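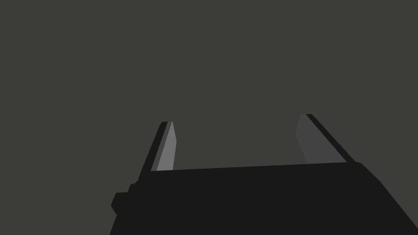 Filed under: Robotics > Manipulation > Simulation

2.2 Two grippers, one room

I'll be upfront about what I wanted from this part of the study. We had been running the Kivance controller on both arms for months, and every time a grasp failed somebody blamed the gripper. Then somebody else blamed the camera. So I took the simulated room we already had, left the furniture where it was, and ran the same job list with each gripper, first with the room camera feeding the controller and then with the wrist camera.

The job list is short. The arm goes to an object on the counter, closes on it, lifts it, and holds still until the controller calls the hold good. Each object got 10 starts per gripper and camera pairing, and the starting poses were saved and replayed, so both grippers faced exactly the same awkward approaches. I didn't tune anything between pairings (tempting as it was!) and I used the Trustine contact settings as they ship, which means the friction values are the same for every fingertip.
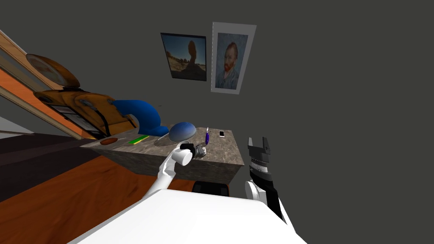 Figure 2. Both arms at the counter in the simulated room. The left gripper is next to the small gray metallic object; the fingers of the black gripper on the right are open.

Small things near the front edge of the counter caused the most trouble. If you look at the gray object in Figure 2, you can see how little space there is between it and the edge, and a gripper coming in from the robot's side has to get its fingers down past that edge before it can do anything useful. The black gripper did fine here as long as the wrist was already turned when it arrived. When the controller left the turn until the end, a finger would clip the counter and the whole approach got thrown out. I count those as failures, even though a patient person watching would probably have let the arm try again.

Flat objects were a different story. A phone lying on a stone top gives a parallel-jaw gripper almost nothing to close on, and I expected both grippers to do badly. They did. I've kept the phone in the list anyway, mostly for comparison with our July runs, which used the same counter.

The camera mattered more than I had guessed. With the room camera, the controller knows where the counter is all the time but loses the object behind the arm during the last bit of the approach. With the wrist camera it's the other way around: great up close, pretty lost when the wrist swings toward a wall. I added a simple rule that holds the last good pose estimate for up to 70 control steps, and that got us through most of the swings.

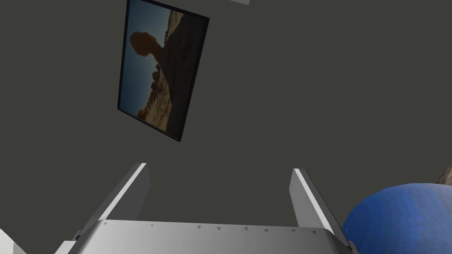 R. Nicholas
Simulation Engineer, Walmont Manipulation Group

A wrist view like this one is what I mean by a swing. The fingers are open with plain wall between them, there's a framed desert picture up past the fingertips, and the only bit of help is the blue rounded shape down in the corner by the right finger. The pose estimator kept wanting to lock onto the picture frame, which has lovely straight edges and is of no use at all for grasping. Masking out the wall fixed that, though I had to redo the mask when I changed the wrist offset.

Finger shading was the other surprise. Pale fingers show up nicely against a dark gray wall, and the estimator could use their edges to check its own alignment. With the dark gripper it had much less to go on, so I ended up passing the finger positions in from the joint readings for both grippers and ignoring the pixels. Section 2.3 repeats the front-edge approaches with that change in place.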